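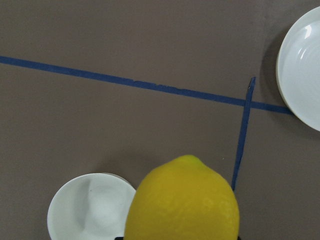
Painter's tape pulled the finish off my table, can it be fixed without redoing the whole top?

Asked in Home and Furniture

I used blue painter's tape on my kitchen table in July to mark off places while we were planning a bigger table. The plan changed and the tape stayed put for 21 days. Most of it peeled up fine. One strip near the window took a patch of paint with it and left a gummy line where the rest had been.

The table is painted, not stained. I did it myself two years ago with a gray-brown paint from Vosport, the water-based kind, over an older varnish. I sanded a little before painting but I will admit not much. No topcoat. The can is still in the garage with a few inches left in the bottom and it stirs up okay.

What I have tried so far: warm water and dish soap, which did nothing to the gum. A plastic scraper, which got some of it but left marks. I have not tried any solvent because I don't want to make the bare spot bigger.

Questions are

1. what takes off the sticky part without hurting the paint
2. can I patch the bare spot or will it always show
3. there are still two pieces of tape on the other end that I am now afraid to touch. How do I get them up?

I don't need it to be perfect. We eat on it every day and there is usually a cloth on half of it anyway.

3 answers

Answer 1 (marked as accepted)

Do the tape that is still down first, then the gum, then the patch.

For the tape, set a hair dryer on low and warm a few inches at a time. You want the tape warm to the touch and no hotter. Lift one end with a fingernail and pull it back over itself, flat and slow, close to the surface. Don't pull straight up. If you see paint starting to come with it, stop, press it back down, warm it again and try from the other end. If it still lifts, cut the tape with a sharp blade right at the spot where the paint is loose and leave that bit for last. A small ragged piece is easier to deal with than a long tear.

For the gum, use plain vegetable oil or mineral oil on a cotton rag. Lay it on the line and leave it 14 minutes or so, go do something else. Then rub along the line with the rag. It will ball up and roll off. You may need to do it twice. Wash with dish soap after, then wash it again, because paint won't stick over oil. Stay away from nail polish remover and rubbing alcohol. Both will soften a water-based paint and you will have a dull streak the whole length of the tape.

For the patch:

Feel the edge of the bare spot. If there is a step you can catch with a fingernail, sand just the edge with 220 grit on a small block until it is smooth. Scuff the old varnish inside the spot too - that is most likely why it came off, the paint had nothing to hold on to. Wipe off the dust. Put on a thin coat of bonding primer with a small artist's brush and stay inside the spot. Let it dry overnight. Then two thin coats of your paint, dabbed on with a bit of foam. A brush leaves lines that show up more than the color does.

Will it show? A little, from the side, with the light on it. Flat paint touches up better than anything shiny, so if yours is flat you are in decent shape. Two years of wiping will have changed the color some and the patch may look darker at first.

Strain the old paint through a piece of nylon stocking before you use it. If it smells sour throw it out.

I would put a clear water-based topcoat over the whole table once the patch has had a couple of weeks. Bare wall-type paint on a table you eat on every day is going to keep giving you trouble.

Comment from the asker: Paint is flat. The oil worked on the gum, took two rounds. Both pieces of tape came up with the hair dryer, one left a speck the size of a match head. Primer is on now.

Comment: Which topcoat? I have the same problem on a desk.

Comment: Any water-based polycrylic type in matte. I used the Zilix one on mine and it was fine, bit thin, needed three coats.

Answer 2

Just repaint it. By the time you sand and prime and dab you could have rolled the whole top in an afternoon and it would be all one color. I did a table for my mother this way, 100 grit to knock it down, primer, two coats with a foam roller, done. Ikov makes a furniture enamel that dries pretty hard.

Comment: He asked how to do it without redoing the top. Also 100 is rough for paint you plan to keep, go finer after.

Answer 3

Adding to the first answer. Read the inside of the tape roll, there is usually a number of days printed there for how long it can stay down. Sun makes it worse, so the strip by the window going bad first makes sense to me. There is a lower tack kind sold for fresh paint and I use that on furniture now, though it curls up at the edges after a while.

If you only need to mark out sizes, newspaper cut to shape works and there is nothing to peel. The guy at Yusof Hardware told me to use chalk, but on flat paint chalk can be a pain to wash off, so test it underneath first.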